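The Long Table: October

Well, I finally did it. After two winters of complaining in this newsletter about my kitchen, I stopped complaining and started planning, and I have so much to tell you that the soup recipe is going to have to wait until next time. (Sorry to everyone who wrote in about the soup! It's coming. It has leeks in it.)

For newer readers, a quick catch-up. My house is small and the kitchen is the smallest part of it. There is one counter, on the left as you come in, and a stove that belongs in a much bigger room, and for years I have been carrying cutting boards out to the living room and chopping onions on the coffee table. I love cooking for people. I don't love cooking for people while kneeling.

So I started by doing what everybody does, which was to look at pictures of other people's kitchens late at night and get very worked up about shelves. I saved hundreds of them. Then I went back through the lot over coffee one morning and noticed that almost every kitchen I'd saved was about the size of my entire downstairs. Not much help! I deleted most of them and kept the ten that had a galley layout or something close to it, and that was when things started moving.

The best advice I got came from a reader, who told me to mark things out at full size before spending a cent. Drawings lie to you, she wrote, and she was so right. On graph paper I had room for a pantry cupboard, a bench and a rolling cart. Then I took painter's tape to the living room floor and laid out the whole plan, and when I tried to walk from the pretend sink to the pretend stove I had to turn sideways. In my own imaginary kitchen!

I'm completely sold on tape now. It costs next to nothing, you can pull it up and shift a wall over before breakfast, and you find out very fast which of your ideas you were only in love with on paper. I taped the fridge door swung open. I taped the oven door down. I taped a circle for the trash can, which everyone forgets, and which always ends up in the one spot where you want to stand.

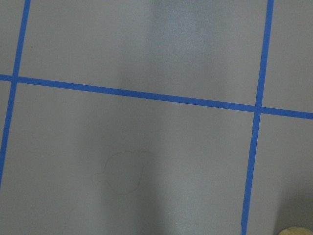
Blue tape on gray: the planner's best friend.

The bench was the first thing to go. I was sad for an evening, because I had pictured myself shelling peas on that bench, but I have shelled peas maybe twice in my life. The pantry cupboard got skinnier. The cart stayed, and I'll fight anyone over the cart.

Then came the money part. I asked for two quotes on a second counter, just a plain run of cabinets along the right-hand wall with a top on it. Erdem came in at $1550 without the top, and they were lovely about it, and they measured everything twice and took their shoes off at the door. Cesari quoted $956 with a basic top included but couldn't start until after the holidays. I went back and forth on this for longer than I'd like to admit. In the end I chose Cesari and the wait, mostly on the grounds that I have lived with the coffee table this long and the difference will buy me a decent faucet.

A word on the wait. I thought it would drive me nuts and it's been good for me so far. I've left the tape down where the new cabinets will go (well, a version of it, moved into the kitchen itself) and I've been cooking as though they were there. You learn a lot this way. I reach to my right for salt, every single time, so the salt is going on the right. I never go near the far corner, so the far corner can have the stand mixer and the big stockpot and the waffle iron that I'm keeping out of loyalty.

I also did the thing with the drawers. Have you heard of this one? You empty every drawer into a box, and you only put something back once you've used it and washed it. After four weeks I had filled a drawer and a half. Everything else I owned, all those gadgets, was still sitting in boxes in the hall. Two melon ballers! I don't even care for melon.

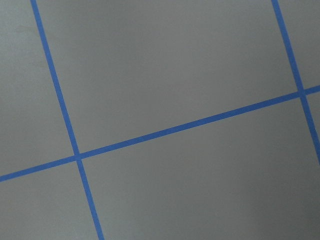
Which brings me to lighting, a subject I knew nothing about until last month and am now unbearable on. My kitchen has one ceiling light in the dead center of the room, so whenever I stand at the counter I'm working in my own shadow. I'd never questioned it. I just thought evening onions were harder than daytime onions. A clip-on lamp from Rokska, the little secondhand place by the bus station, fixed it for now, and I felt very silly for not having tried that years ago. When the cabinets go in I'll have a strip put underneath them, on its own switch. Put it on its own switch! Everyone I asked was firm on this.

Color is the one thing I haven't settled. I wanted green, then I wanted a different green, and then I stayed with a friend up in Resar whose kitchen is a sort of buttery cream from floor to ceiling, and I slept badly for thinking about it. If you've painted a dark little room a warm color and lived to regret it, or not regret it, write to me. I mean it. I read everything, even if it takes me a while to answer.

Some of you asked last time whether our potluck is still on while all this is happening. It is! Same house, same mismatched chairs, doors open at 6 pm. Please bring something that doesn't need my oven, which will be full, and bring a serving spoon too, as mine are somewhere in those boxes in the hall. If you can carry a folding table up my front steps, tell me ahead of time and I'll save you the good corner piece of the cornbread.

Next time: leek soup, the faucet decision, and what to do with eleven jars of somebody else's plum jam.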